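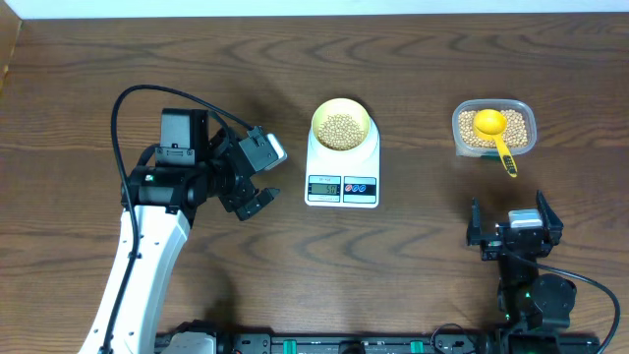
Romana Koubek argues that a cook who owns a scale and one decent bowl can do without most of the cups in the drawer, a view that is common among bakers and less common among people who grew up with cup measures. Weighing is the usual way of measuring dry ingredients in much of Europe. In the United States volume measures are still standard in home recipes, and many cookbooks now print both.

A kitchen scale is a small weighing device used to portion food and ingredients. The term covers mechanical scales with a spring and dial, balance scales with loose weights, and digital scales, which are now the most common type in home kitchens. Most are used with a separate bowl or other container placed on top, and the container's weight is subtracted before the food is added.

Types

Mechanical spring scales have a pan or bowl on a spindle. The load pushes down on a spring, and the movement turns a pointer on a dial. They need no battery. Small amounts are hard to read on them, and the spring can weaken after years of use. A knob or screw, often at the back, sets the pointer to zero.

Balance scales compare the food on one side with known weights on the other. They stay accurate for a very long time as long as the pivot is clean and the weights are not chipped or lost. Cast-iron models with a brass pan are still made, and older ones are often bought secondhand for display. They take up more counter space than the other types.

Digital scales have a platform over one or more load cells. A load cell is a piece of metal that bends very slightly under a load. Strain gauges bonded to it change their electrical resistance as it bends, and a circuit converts the change to a number. Flat models have a glass, plastic or steel top. Others have a raised support shaped to take a bowl, which may be sold with the scale or bought later.

Spoon scales, with the load cell in the handle, are a smaller group. They are used for yeast, spices and salt, where the amounts are too small for an ordinary kitchen scale to show well.

Capacity and resolution

Two figures describe what a scale can do. Capacity is the heaviest load it will accept, including the bowl. Resolution is the smallest step it will show. A scale that reads in steps of one gram suits flour, rice, beans, dry pet food and most other things that are poured from a bag or tub. It is a poor choice for a pinch of salt.

Resolution is often confused with accuracy. A scale can show tenths of a gram and still be wrong by several grams across its whole range. Accuracy depends on the load cell, on how the scale was calibrated, and on whether it is standing level.

Heavy bowls use up capacity. A thick ceramic mixing bowl can weigh more than the food put in it, and on a small scale this may bring up an overload message before the recipe is finished. Light plastic or thin steel bowls leave more room. The tare function does not give the capacity back.

Bowls and containers

The bowl matters more than buyers tend to expect. A wide one hides the display on many flat scales. A tall narrow one catches less spilled grain but is harder to scoop from, and it tips more easily if it is set down off center. Bowls made to fit a particular scale sit in a recess or on a shaped rim. They do not slide, but a replacement can be difficult to find once the model is withdrawn. The Hutside, a scale sold with a nesting bowl, was discontinued in this way, and owners commonly use a cereal bowl of similar diameter in its place.

Pale colors inside the bowl make dark seeds and stray bits easy to see. The reverse holds for rice and flour. For pellets, beans and other rounded pieces, smooth sides help when the bowl is emptied.

Storage containers are often kept beside the scale with a scoop inside. Scoops sold with dry goods are sized by volume, and the weight of a level scoop varies with the product. Small dense pellets pack closely and weigh more per scoop than large puffed ones. A scoop weighed once and written on the lid of the tub is good enough for rough daily portions, provided the product stays the same.

Tare

Tare, marked TARE, ZERO or T on most scales, resets the display to zero with the bowl already in place. The usual sequence is to switch on the scale, wait for zero, put down the bowl, press tare, and add food until the number is right. Pressing tare again before each new ingredient lets several be weighed into the same bowl. When the bowl is lifted off, the display shows a negative number equal to everything that has been zeroed out.

A bowl already on the platform when the scale is switched on will, on most models, be zeroed automatically. If the scale then turns itself off in the middle of a job, the partial contents are lost from the count and the bowl has to be emptied, or the amount worked out from the bowl's known empty weight. Žofie Polák, in the third edition of the Arnesska household handbook, recommends writing the empty weight on the underside of each mixing bowl with a paint marker. The same chapter gives a list of common bowls by size, from 200 grams for a small melamine bowl to 400 grams for a medium steel one.

Subtractive weighing works the other way around. The full container is placed on the scale, tare is pressed, and food is scooped out until the display shows the wanted amount with a minus sign. It is useful for sticky ingredients such as honey and for anything in a tub with a scoop, as nothing has to be poured.

Weighing dry goods

Flour is the standard argument for weighing. A cup of flour dipped straight from the bag is packed down and can weigh much more than one that has been spooned in and leveled. Rice, lentils and split peas vary less by volume. Pasta varies a great deal with shape.

Pellets and other even-sized pieces flow easily and tend to arrive all at once. Pouring from a bag usually overshoots. A scoop brings the level up quickly to a little under the target, and the last few grams can be added by hand or by tapping the edge of the scoop. Digital scales lag slightly, and a slow trickle may not register at all on some models, where the circuit treats a very gradual change as drift and corrects for it. Lifting the bowl and putting it back gives a fresh reading.

Pieces that heap to one side of the bowl make little difference on a scale with a good load cell. On cheaper ones, an off-center load can shift the reading by a gram or two.

Units

Nearly all digital scales sold for home use switch between grams and ounces. Many add pounds and ounces together, milliliters, and fluid ounces. The volume settings assume the density of water, sometimes with a second setting for milk, and give wrong answers for oil, syrup and every dry ingredient. A unit button on the underside is easily pressed by accident when the scale is moved, and a reading that seems far off is often in the wrong unit.

Placement and care

A scale should stand on a hard, level surface. Solid tabletops and stone counters are suitable. Cloths, cutting boards with rubber feet and soft mats let the body sink or rock. Tables with a deep grain or uneven boards may leave one foot unsupported, and the scale should be shifted until it no longer rocks when a corner is pressed.

Drafts affect only the finer scales. Phones, induction burners and microwave ovens have been blamed for unstable readings, and moving the scale a short way along the counter is the usual remedy.

Most digital scales are not waterproof. They are wiped with a damp cloth and dried. Flour and crumbs collect in the gap between the platform and the body, where they can stop the platform from moving freely. A dry pastry brush clears them. Nothing should be stored on top of a scale, including its own bowl if the bowl is then filled with other things.

Low batteries cause slow starts, dim digits and wandering numbers before the warning sign appears. The Cozma and Flirholm scales both use coin cells, and the Cozma also has a port for a cable. Coin cells are dangerous if swallowed and should be kept away from small children, used ones included.

Checking a scale

A calibration weight gives the best check. Without one, an unopened package is only a rough guide, as the printed figure is the net weight and leaves out the packaging. Water in a measuring jug is closer. With the jug tared, 300 milliliters of cool water should read very near 300 grams, and any large difference is either the scale or the markings on the jug.

A scale that has been moved from a cold pantry or garage needs time to reach room temperature. The Flirholm manual asks for up to 24 hours before recalibration, though ordinary weighing can begin much sooner.

See also

Balance scale
Dry measure
Load cell
Measuring cup
Tare weight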